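The arm was called Nimola, after the boat it was going to pay for.

That had been the plan in January, when the two of us cleared the bench in the Fatolmont workshop and signed up for a shelf with our names on masking tape. Build an arm, teach it to tidy a table, sell the plans to 1,000 strangers. My wife asked how many tables in our house needed tidying by an arm bolted to one of them. I said that was a marketing question.

By spring we had spent 900 dollars and owned a shoulder.

The elbow came later, and the fingers after that. I printed them in black because black was what was left on the spool, and I printed them again when the first pair came out with a lean. My brother-in-law handled the wiring, which he did the way he parks - confidently, and across two spaces. The motors came from a place called Srithong that shipped fast and answered email never. When the shoulder began to hum at night with the power off, we wrote to them anyway. We got back a coupon.

"Maybe it's dreaming," he said.

"It's got nothing to dream about. It's never picked anything up."

He unplugged it at the wall, and the hum went on a little while, out of spite.

The workshop closed at nine, except for members who had a key and a reason. We had a key. I would come in after supper and sit on the stool with the torn seat, and he would turn up twenty minutes behind me with coffee for one. Then we would argue about blocks. I wanted it to learn on something soft. He said soft things taught bad manners, and that a block knew whether it had been dropped. I have thought about that sentence more than I have thought about most of my schooling.

So, blocks. Green ones, out of a toy box in his garage. His daughter had signed a release in crayon.

Teaching took longer than building. You moved the arm where you wanted it, told the laptop to remember, and then watched it remember something else. It went left when it meant down. One evening it saluted. My brother-in-law saluted back before he could stop himself, and we didn't discuss it.

In the evenings that followed I got into the habit of looking at whatever the wrist camera had saved, with the lights low and the coffee I hadn't been offered going cold across the bench. From the wrist everything was enormous or far away. I began to feel I understood its difficulties.
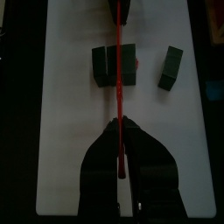

Fima's better, wrote somebody called Tablesaw under the page where we kept our build notes, and you'd have saved yourselves the winter if you'd bought the kit. It comes with an elbow.

I read it out loud. My brother-in-law put down his screwdriver.

"Does the Fima salute?" he said.

I typed that in and got no answer, so we counted it as a win and went back to work. He wanted to slow the wrist down. I wanted to speed it up and get home. We settled on 20 percent slower, and he set it to 30 while I was looking for my glasses.

Around ten he asked what kind of boat it was, the one we were buying.

"Small," I said.

He nodded, and reached over to start the arm again.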